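A visit to the Wongsuwan weaving works in Plemerska
Written by Lamai Ratanaporn, 17/09/2021

I wanted to see the Wongsuwan works for a long time. My mother bought their table linen when I was small, and one of her blue cloths is still in my kitchen, with a burn mark from an iron. When I read in the town newsletter that the works would open its doors to visitors, I wrote to them the same evening and got a place in the second group.

Plemerska is not difficult to reach, but you must be patient. From Sedau I took the train and then bus 13, which leaves from behind the station and not from the front, where all the other buses stop. I did not know this and missed the first one. The ticket costs 5 for one direction and the driver does not like large notes. The bus follows the river and you should sit on the left side if you want to see the old bleaching fields. Today they are only grass, with a few sheep.

The works is a long brick building with a saw-tooth roof. The windows in such a roof look to the north, so that the light is even all day and the weavers can judge the colors correctly. Our guide was a woman from the dyeing department who has worked there for 30 years. She spoke quietly and in the loom hall we could not hear her at all, so she explained everything in the corridor first and then we went in and only looked.

We began in the yarn store. It smells of cardboard and a little of oil. The cotton and the linen are kept in separate rooms, because linen wants more humid air. Dry linen thread breaks easily, and our guide let us try this with our hands. She gave each of us a short piece as it comes from the cone and another piece which she had pulled through a damp sponge. The first one broke at once. The second one cut into my finger before it gave up.

After this came warping, which I had never understood from books. The threads come from a big rack of cones, they go through a kind of comb, and they are wound side by side on a beam. It is slow to prepare. If one thread is in the wrong place, there will be a stripe in the whole cloth, many meters long, and you can only sell it as seconds. The man who was tying in the new warp did not look up when we came. I had the feeling that we disturbed him, and I was glad when we moved on.

The loom hall was the loudest place I have ever been in. They give you ear protection at the door and you really need it. Most of the looms are modern, but in the corner there are still two with shuttles, which they keep for the narrow ribbon with the Flakik pattern. Flakik is the name of a field outside the town, and the pattern should show the furrows after plowing. I must say that I saw only zigzags, but it is a handsome ribbon and I bought some of it later.

The dye house was closed for visitors that day, which was a disappointment. Instead we were shown the color book, where every dye lot has its own page with a small square of cloth glued on it. The oldest pages have become brown at the edges. There is one red that they cannot make anymore, and our guide held that page a little longer than the others.

At the end we had coffee in the finishing room, with dry plum cake. There I asked about shrinking, because my mother's cloth became clearly shorter over the years. The answer was that the old cloths were not washed before sale and the new ones are. She also advised me to iron linen while it is damp, from the back side, and never to fold it in the same place every time. The fold is where it breaks first.

The shop is beside the gate. Prices are not low. A tablecloth for six persons was 96, and I thought about it for a long time and then took two napkins and the ribbon. The box with seconds stands under the counter and you have to ask for it. I found there a grey kitchen towel with one thick thread in it, and for my purposes it is perfect.

If you go, wear flat shoes, and do not wear a scarf or anything loose, they will ask you to leave it in the cloakroom. The tour has many steps and there is no elevator. In winter the works is open to groups only in the first half of December, and you must write to them in advance.

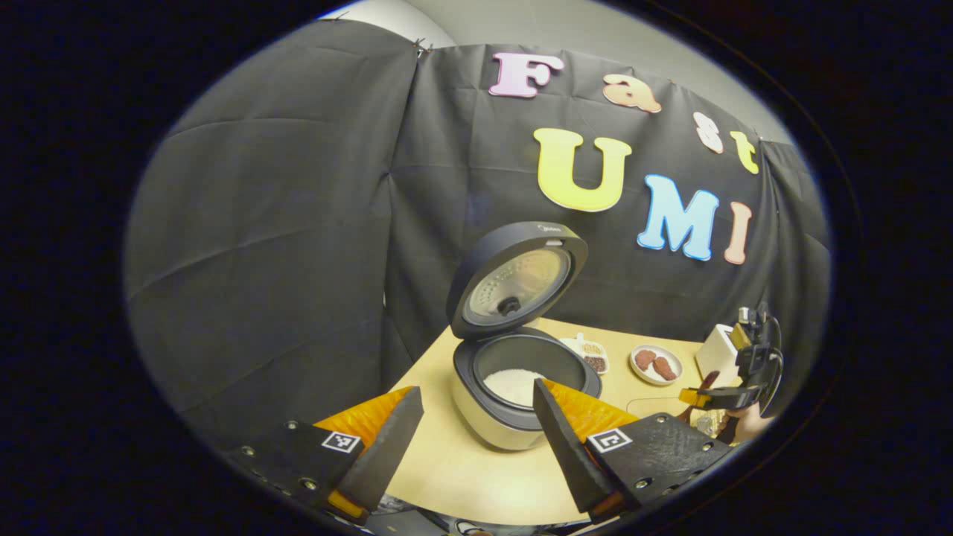 On the way back I waited for the bus beside the river and looked at my napkins. One has a small knot on the back where a thread was joined. Before this visit I would have thought it was a mistake and maybe taken it back to the shop. The last bus to Sedau leaves earlier than the timetable at the station says, so please check it at the stop itself.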